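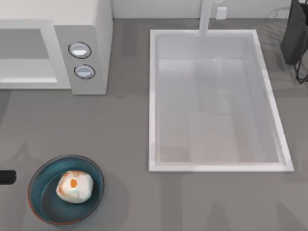
Figure 2. Overhead view of the simulated kitchen used in the Dernus chore suite, with microwave, sink, and a bowl holding a single food item.

4. The kitchen, and what happened in it

4.1 Choice of chores

There is a long tradition in our field of announcing that the household robot is nearly here, and a shorter and less well-attended one of checking. The chores in the Dernus suite were picked with the second tradition in mind. We asked what a moderately lazy adult would want done in a kitchen after lunch, struck out anything that involved a hob, and kept what was left. The result is a list of dull jobs: put the food in the microwave and shut the door, move a bowl to the sink, move a bowl from the sink to the rack, put cutlery in the holder, and leave the worktop clear.

None of these would impress a visitor. A child of seven can do all of them, although getting the child to do so is a separate research problem and outside the scope of this paper. Their value for our purposes lies in the fact that each one ends in a state that can be checked by looking. Either the bowl is in the sink or it isn't. We have read enough papers in which a task was "substantially completed" to want no part of that phrase.

The food deserves a word. Earlier versions of the suite used a plain cube as a stand-in for lunch, and every policy we tried could lift it, carry it and set it down with some dignity. Once the cube was replaced with something lumpy, success on the same job fell sharply. The lumpy item rolls when it is pushed, tips when it is held off-centre, and has a habit of leaving the bowl before the bowl has left the worktop. We regard this as a fair account of lunch.

4.2 Policies under test

We compare two policies. The first, Dokorow, plans a chore as a chain of short skills (reach, grasp, lift, carry, release) and calls a checker between each link. The second, Aryee, is trained end to end and goes directly from camera views and a written instruction to arm motion, with no explicit plan at all. Both were trained on the same 3,000 demonstrations, recorded by people driving the simulated arm by hand. Demonstrations in which the person gave up were removed. Demonstrations in which the person made a mess and then put it right were kept, a decision we return to below, with some satisfaction.

Neither policy was told where anything was. Both received an overhead view and one or more side views, and the instruction as a single sentence of ordinary English. We resisted the temptation to word the sentences helpfully. "Put the bowl in the sink" was given as exactly that, and the policies were left to decide which way up.

4.3 Trials

A trial starts from a random but legal arrangement of the movable objects and ends when the chore is done, when the time limit runs out, or when something has been dropped beyond the arm's reach. This last condition was added after early runs in which the arm spent most of its allotted time stretching towards an object on the floor. It was affecting to watch and told us nothing.

We ran 831 trials in all. Time limits were set at twice the median time taken by the human drivers, which we thought generous until we looked at the results. A trial counts as a success only if the final state is correct and no other object has been knocked over. A bowl placed neatly in the sink at the cost of everything else on the worktop is a failure here, as it would be in most homes.

4.4 Results by chore

Across both policies, 383 trials ended in success. This is a little under half, and readers should resist averaging it into an opinion. The two policies fail at different jobs and for different reasons, and the spread between chores is much wider than the spread between policies.

Bowl to sink is the chore closest to being solved. The sink is large, it stays where it is, and a bowl released anywhere over it will end up inside it by the good offices of gravity. Both policies do well. Dokorow tends to approach slowly, check, lower, check, and let go; Aryee arrives at speed and lets go somewhat early. The score does not distinguish between them, but anyone who has paid for the crockery would.

Food to microwave is worse, chiefly on account of the door. Opening it means getting hold of an edge and pulling along an arc, and both policies prefer to pull in a straight line. Dokorow's checker catches the error and asks for another attempt, which is then made in the same straight line. In several trials it did this until time ran out, never losing heart. Aryee opens the door more often, but having opened it sometimes forgets what the door was for. The most common failure is a carefully opened microwave, a pause, and a carefully closed microwave with nothing in it. We have seen people do this too, and did not score them.

Bowl to rack is where most of the interesting trouble lies.

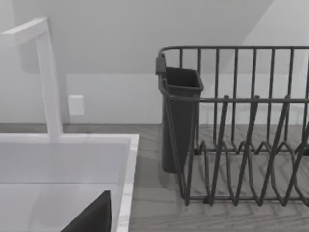

A rack asks for things that a sink does not. The bowl must be turned on its side, brought down between two wires with little room to spare, and let go only when the wires have taken its weight. Thin wires are hard to see from above and not much easier from the side, and a policy that misjudges their height by a finger's width will either drop the bowl onto them or try to push it through them. Our simulator models contact between the bowl and each wire separately, at considerable expense, and we can report that the bowl finds every one of them.

Dokorow fails at the rack mainly by refusing to let go. Its checker wants evidence that the bowl is supported, the evidence is hidden behind the bowl, and so the arm stands holding it in place until the clock stops. By our scoring this is a failure. By the standards of a helpful relative it may be the best outcome available. Aryee has no such doubts. It lets go every time, and a good share of its releases leave the bowl leaning against the outside of the rack in a position that is stable, plausible and wrong.

Cutlery to holder was the chore we expected to be hardest, and for Dokorow it was. The opening is small, a fork must go in nearly upright, and the skill library contains a single way of holding a fork, which is flat. Aryee had learned from the demonstrations to tilt its wrist on the way across, and so passed a fair number of trials. It also learned, from the same source, to give the fork a small shake before releasing it. The human drivers did this to get the fork unstuck from a slightly sticky simulated grip. Aryee does it as a sort of ceremony, whether or not anything is stuck, and in some trials the shake is what throws the fork away.

4.5 Recovery

Here the messy demonstrations earned their keep. We retrained both policies on a version of the data with all mistakes and corrections cut out, and ran the rack chore again. Dokorow barely changed, as its retries come from the checker. Aryee got worse in a particular way: the first attempt was as good as before, but once that attempt had failed the policy carried on as though it had not, and went through the motions of placing a bowl it was no longer holding. A clean training set had taught it that bowls are never dropped.

Policies trained on the full set could retrieve a dropped bowl from the worktop in roughly 2 trials out of five. From inside the sink the figure was lower, as the walls get in the way of the wrist. We mention this because demonstration sets are often tidied before release, and the tidying is usually described as quality control.

4.6 Order effects

When chores were run one after another without resetting the kitchen, performance fell further than the single-chore scores would suggest. The causes were mostly small. A microwave door left slightly open narrows the path to the sink. A bowl put down near the edge of the rack makes the next bowl harder to place. Each policy tends to leave the kitchen in a state that it is itself unable to deal with, a trait that will be familiar to anyone who has shared a house.

Leaving the worktop clear, which we had included as an easy closing task, suffered most. Both policies treat it as done when the object named last has been put away. Anything displaced along the way stays displaced. We tried changing the instruction to "put everything away", with the result that Dokorow attempted to pick up the microwave.

4.7 Limits of the simulation

Everything reported in this section took place in simulation, and the kitchen is kinder than a real one. There is no water in the sink. Nothing is greasy. The light does not change between morning and late afternoon, and no one comes in halfway through to ask where the scissors are. The food keeps its shape however hard it is squeezed, so a grip that would flatten a real lunch goes unpunished. We therefore read our success rates as upper bounds on what either policy would manage in a house.

Some difficulties run the other way. Simulated wires are perfectly stiff, and a real rack will give a little and forgive a clumsy release. Real bowls can also be felt through the fingers, whereas neither policy here had any sense of touch. The physical kitchen at Nokthorpe, described in Section 5, was fitted out to test both points, and the rack chore was the first one we moved across.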